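The shuttle to the Semaan site leaves from behind the train station in Presteditz, and if you are the sort of person who reads the small print on an invitation you'll know it leaves at 8:40. I am not that sort of person. I walked the last mile along a ring road and arrived in time for the end of the welcome speech and the last of the good pastries.

Semaan packs and ships office and school supplies. If you have ever ordered a single stapler and received it in a box fit for a toaster, you have some idea of the trade. The Presteditz building handles the small stuff - pens, markers, clips, labels - and on one Friday a year it opens its doors to customers, neighbors and anyone else willing to put on a yellow vest.

The tour begins at goods-in, where very little has changed. Trucks back up, people with knives open cartons, and a radio plays something from the eighties. Our guide told us the site stocks 2,207 different items, and she recited the figure with the weariness of someone who has had to find most of them.

After that comes the part everyone had signed up for. The firm has been moving its kitting work, which means putting the right odds and ends into the right compartments for school orders, over to two-armed robot stations. The first went live in December. The system is called Flester, a name that sounds like a skin complaint, and it was set up by a small integrator from Flistham whose staff were easy to spot because they were the only ones not looking at the pastries.

Before a new item goes anywhere near the real stations, it gets tried out in simulation. Two technicians sit at desks in what used to be the smoking room and put the arms through the job on a screen: one item, one shelf, one bare white table, over and over with small variations. A new marker gets 200 of these virtual attempts before anybody on the floor has to deal with it. The old way of introducing a new marker, we were told, was to put it on a shelf.
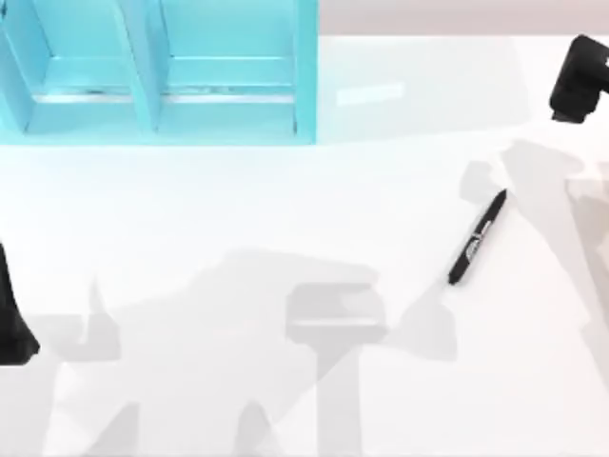

I asked one of the technicians what she did before. She had been a kitter for nine years, standing at a bench and filling trays by hand, and she now spends her shift deciding which failures matter. She likes the chair. She does not like going home with tired eyes instead of tired feet, and she misses the talk at the bench, most of which she said could not be repeated to a visitor.

The bench itself is still there, at half its old length. The people on it do the awkward orders: anything soft or tangled, anything a customer has changed by phone at the last minute. On paper these are the interesting jobs. A man sorting lanyards pointed out to me that the easy jobs used to be the rest between the hard ones, and now there are only hard ones. The management presentation had a slide about "enriched work." I'd have liked to see him present it.

Numbers, for those who collect them: 58 people worked in kitting before the change and 58 are still employed on the site, though not all in kitting. Some went to returns, which is growing, and some to the evening shift, which was less popular. Each station fills 148 trays on a good shift. I asked about a bad shift and was offered coffee.

We did get to watch a live station through a mesh fence for ten minutes. It was slower than I expected and a good deal more patient than I am. A woman with a tablet stood nearby to clear any stoppages, and she told me the hardest part of her day is staying awake between them. She has asked for a second station to look after. Her brother-in-law, on the same team, has asked the union to make sure she doesn't get it.

The gift bag contained a notepad, a ruler and two markers. The return shuttle left at 1:15, and I was on it.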